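### 3.2 Coding of Advance Notices

The sample consists of 300 advance notices of new books, drawn from the trade bulletins Sturden and Gristlow. Each notice was read by 2 coders, who marked every sentence as summary, judgment, or sales outlook. Notices under six sentences were left out. Where the coders disagreed, the sentence was discussed and given a single label — usually judgment, as praise was often folded into an account of the plot.

Sales outlook proved the easiest label to apply. Gristlow prints it as a closing line, while Sturden places it wherever the reviewer sees fit.

Summary and judgment were harder to separate, and the coders trained on 12 practice sentences before work began. A sentence was labeled summary only if a reader could check it against the thing described. "The gripper's thin, dark fingertips touch the metal frame of the CPU socket" can be checked against Figure 1 and was labeled summary; "the black gripper is handsome" cannot, and was labeled judgment. The same test was then applied to statements on plot, setting, and style.

**Figure 1.** Gripper and CPU socket.

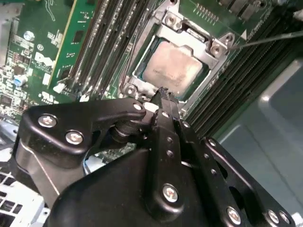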